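Ticket 31: wrist camera view drops out on the two-arm station
Project: Tilleo handoff, Kiltness robotics club
Opened January 26, 2024 by Miyuki Kinoshita
Status: open

Hi everyone, and thanks for bearing with me, because this one takes a bit of telling! During practice the wrist view froze 2 times in 10 handoffs, always on the same arm, and each time it came back by itself after a few seconds. The students had been so patient all afternoon that I promised them I'd write it up properly.

What we checked first: the corrugated cable beside the wrist camera. It swings out in a wide loop before it bends back down, and I do wonder whether it tugs when the wrist tips far over, with the lens looking up past the blue brick walls.
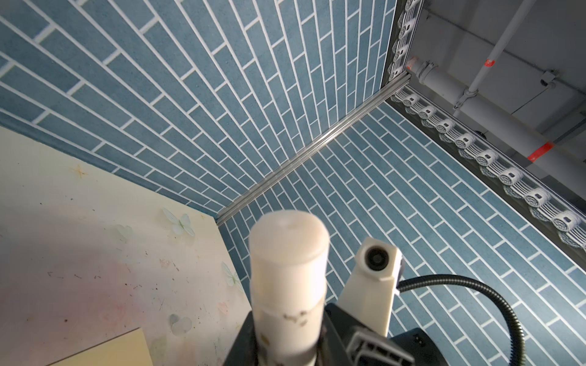

What we tried next

We restarted the Lemieux software and ran the handoff again at half speed, keeping both grippers over the middle of the table, with the tan paper under them as our meeting spot (it's a lovely simple marker, and the younger kids like having something to aim for).
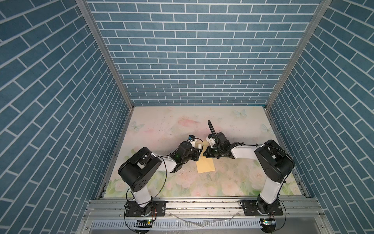
At half speed we got through the whole set without a freeze, which cheered everybody up, but I don't want to call it fixed. The team from Wendlow had something similar back in November and swapped the cable, so I've asked them for the part number. Until then, please keep the speed down and write the time in the log if the view freezes. I'll bring cocoa next time, and we can try it with a shorter loop.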